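About Fuda Teaching Floor

Hi, and thanks for stopping by! I started Fuda in a rented room over a tile showroom, with two secondhand arms and a pair of hand controllers that shut off if you sneezed near them. These days we're on Brarkutham Road, we have heat in the winter, and what we do all day is show robots how to do ordinary jobs by doing the jobs ourselves, through the robot.

If you're new to this, the short version goes like so. One of our people sits or stands at a set of controls and moves them, and the robot's arms move the same way. The robot's cameras and joints are recorded the whole time. Do the same job enough times, with the things moved around a little in between, and you have something a customer's software can learn from. We call one run a "take" (I picked that up from a college radio job and it stuck). A normal order is 200 takes of one task.

I came to robots from teaching people to drive, and I'd say the two jobs are closer than you'd think. A new driver grabs the wheel too hard and looks at the hood. A new operator squeezes everything and looks at the gripper. Both get better when they learn to look where the thing is going.

What we work on

Mostly store and stockroom jobs. Picking up, passing from one hand to the other, putting on a shelf, taking off a shelf, facing the labels forward. We do some kitchen work and a bit of folding too, but snacks and drinks are our bread and butter, so to speak.

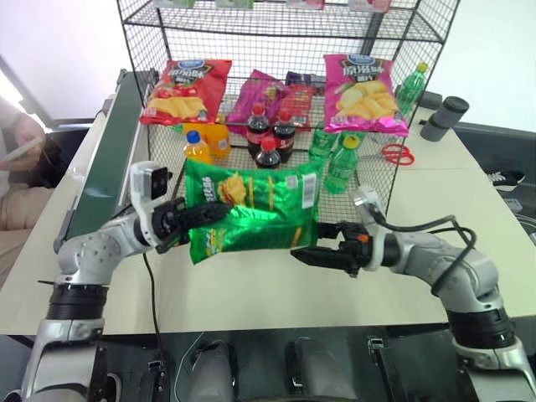

Chip bags deserve a word, because people always ask me why we bother with something so light. Well, a bag of chips is mean! It's slick, it's mostly air, it changes shape when you touch it, and if you squeeze too hard you've made crumbs. A bottle stays a bottle. With a bag we like to use both arms, one at each side, and we coach operators to close the two grippers slowly and then lift them together. It took me 36 tries to get my first take I wasn't ashamed of, and I still have that bag's wrapper pinned up by my desk.

We don't throw out every clumsy take, either. If an operator loses a grip and recovers it calmly, we mark it and keep it in a separate folder, and the customer decides. Some want only clean runs. Some want the recoveries more than anything else. I lean toward the second camp, but it's your order.

How we train our operators

New folks get 16 hours at the controls before anything they do goes to a customer. The first day is just moving an arm through the air and stopping it on purpose, which sounds dull and is. After that come boxes, then bottles, then bags. The whole course is called the Gavrilă ladder around here, after the street where our first room was, and yes, there's a chart on the wall with stickers.

We work in short turns with breaks in between. Tired hands make jerky takes – you can see it in the playback right away – and a robot that learns from jerky takes will be jerky forever, or at least until somebody pays to fix it. So we send people for coffee. I've never regretted it.
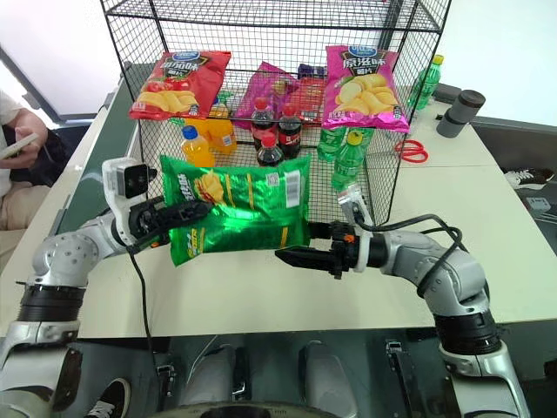 We also write everything down. Each take gets a line saying what the task was, how the shelf was set up and which operator had the controls (by number, not by name). If two operators grip a thing differently, we talk it over and either settle on one way or tell the customer there are two. Our customers at Fandmont asked for that log early on and I grumbled about it for a month, and now I couldn't work without it.

Who we work with

Small robot makers, a couple of university labs, and a few stores that would like to know what a robot could really do in their aisles before they spend money on one. Last December we finished our 52nd order, and most of the people who came to us that month had ordered before.

We're happy to use your robot or ours, and your products too. Send us the real thing if you can, in the real packaging – a plain box of the same size won't teach the same lesson.

Come see us

Visits are welcome on weekday afternoons. Write first so there's a set of controls free, since everyone ends up wanting a turn. Closed shoes, please, and tie back long hair. Parking is behind the building, and the bell is the lower button. The upper one rings at the dentist's.

Page updated 4/21/19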